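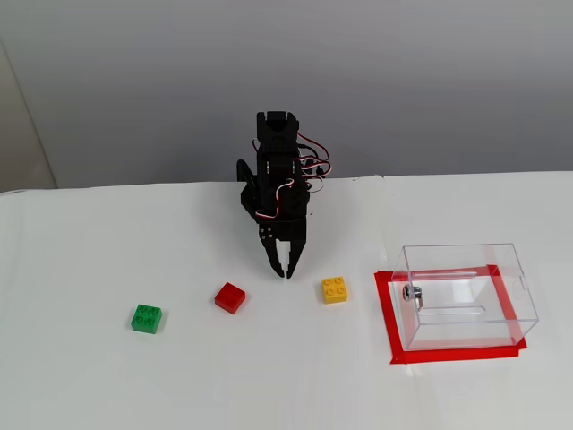 Ok quick one tonight because I have to be up at 5 and I still haven't made lunches. But I said I'd write up the brick sorting thing and if I don't do it now it'll be June.

So. The bricks. We own too many. I don't know how many, don't ask me, the big gray tub from the hall closet plus the two shoe boxes plus whatever is under the couch. Most of it came from my cousin's kids when they got too old, a bit from yard sales, one enormous bag from a thrift store where the lady at the register said 4,000 pieces and I laughed and then I got it home and stopped laughing. Might really be 4,000. It took two of us to get it up the stairs.

Anyway, for years the system was: dump tub on rug, dig, yell, step on one, scoop it back in the tub. Not a system.

April was when I finally cracked. My son wanted one specific hinge piece for a crane and we dug for an hour and a half. An hour and a half! He cried, I nearly cried, the hinge was in the bathroom.

What I tried first, and why it was bad

Color. Everybody starts with color. It looks so nice. Red tub, blue tub, yellow tub, you take a picture, you feel like a person who has it together. Then you go to find a small red plate in a tub of red everything and it's hopeless. Your eye can't pick out a shape when it's all one color, it just turns to soup. My friend Shanthi Gazi told me this before I started and I did not listen. She sorted all of hers by shape years ago. I spent four evenings on color and then undid the whole thing. Sorry Shanthi.

Shape is better. Way better. A green brick in a box of mixed 2x2s jumps right out at you. Same with a tiny gray clip in a box of tiny clips. So now it's shape first, and color only for the stuff we have tons of, which in our house is the plain 2x2s and the 2x4s.

The 2x2s get their own everything. Red, green, yellow, they're what both kids grab first and what the little one can actually pull apart without teeth. If you only sort one thing sort those.

The boxes

Clear. Clear clear clear. I had these pretty fabric bins and it turns out a fabric bin is just a place where things go to be forgotten. If the kids can't see it from the side it doesn't exist.

And no lid, at least for the ones in daily use. I bought a set from Kemereo with snap lids, nice boxes, good thick plastic, and the lids lasted a week. One cracked, one became a sled for a stuffed walrus, the rest are in a pile on top of the fridge. An open box you can drop stuff into from any direction. Kid cleans up by dropping. Kid does not clean up by opening a lid, dropping, and closing a lid. Too many steps, I've watched.

For the little fiddly parts I do use lids, the Sinura drawer thing with the pull out trays. It's fine. Drawers stick a bit. The labels that came with it fell off the first day so I used masking tape and a marker and my handwriting is terrible, one of them says "wedgos" and now that's what we call them.

Red tape

Best thing I did and it cost nothing, we already had a roll in the junk drawer. I put tape on the table in a rectangle where the box goes. Just an outline, a little bigger than the box so there's some slack. That's the box's parking spot. Box lives in the red rectangle. If the box isn't in the red rectangle somebody has to go get it.

I felt kind of silly doing it but my daughter is four and she took it more seriously than any rule I've ever made in this house. She will stop in the middle of dinner to go park the box.

Few notes on tape if you do this:

Wipe the table first. I didn't, the first time, and one edge lifted by morning and got crumbs stuck under it, gross.

Go bright. I tried white on our white table like a genius.

Don't make the outline exact. If it's tight to the box they'll fuss at it trying to line it up perfect. Leave a finger of space.

Peel it up and redo it every so often. Ours has been down since April and I'm a little scared of what it's going to leave behind. Will report back.

The table

White top, plain wall behind it, nothing else going on back there. I used to have a corkboard and a shelf over it and took both down. Not for looks. Small bright bricks on a plain white surface are just so much easier to see. You drop a yellow one and there it is. On our old table, which was that orangey wood, yellow vanished and so did anything tan.

The table is a Guvov, the long skinny one, bought used from a guy in a parking lot. Wobbles. I folded up a cereal box under one leg and it's been there so long that I vacuum around it.

How we sort now

Not all at once. That was the other big mistake, the all weekend sort-a-thon, everyone hated everyone by noon. Now it's a handful. Literally one handful out of the big tub onto the table, set the box in its rectangle, and pick out only the kind we're doing. Everything else gets swept back in the tub. Tonight is 2x2s, tomorrow might be wheels, whatever.

A handful takes a few minutes. Some nights we do one, some nights they want to keep going and we do lots. I put on a kitchen timer for a while but then it became a race and bricks were flying, so no timer.

Little one gets just a few bricks in front of her at a time. If I put down a pile she stirs it. If I put down three, she looks at each one, picks it up, in the box it goes, big proud face. Then three more. It's slow!! But she does it all herself and I can sit there with a coffee.

My son wanted to keep a tally on the whiteboard so we did that for a couple weeks. He got to 139 two-by-twos in one night and was so pleased with himself he called his grandma. He has a goal of 1,000 before school's out. I think he'll make it, we havent even opened the second shoe box.

Things that are not bricks

You will find so much that isn't bricks. I keep a cereal bowl next to me for it. Last week's bowl: a hair tie, two dried beans, half a crayon, a doll shoe, a button off a coat I gave away, a Canadian quarter, and something I've decided was a raisin.

Washing

People asked last time. Mesh laundry bag, cool water, dish soap in the bathtub, swish, rinse, spread on a towel. Takes forever to dry because water sits up inside the tubes on the bottom. Give it a whole day, more if it's humid. I put a fan on ours. Don't do stickers and don't do anything with a motor or a light in it obviously. I know people run them through the dishwasher, I did it once with a Fontana mesh basket that was supposed to be for baby bottles, and a bunch got out and I was fishing a blue one out of the drain with tongs. Never again.

Stuff I still haven't figured out

Minifigure hands. Where do they all go. We have so many people with no hands.

Half built things. My son has a "museum" on top of his dresser that cannot be touched, and a good chunk of our 2x4s are locked up in there. Shanthi says to take a photo, then break it down. I brought this up with him and it did not go over well.

Other brand bricks. Some of the thrift store bag is off brand and they almost fit, which is worse than not fitting. Right now they're in a bag in the garage. If you have a trick for telling them apart fast without flipping every one over, please please put it in the comments.

And big baseplates, no idea, they're behind the bookcase.

Ok it's 10:40 and there's no bread so lunches are going to be crackers and cheese. I'll do the drawer labels post next, a couple of you wanted the list of what's in each tray. Need to get the kids to help me with it becuase I don't know what half these pieces are called.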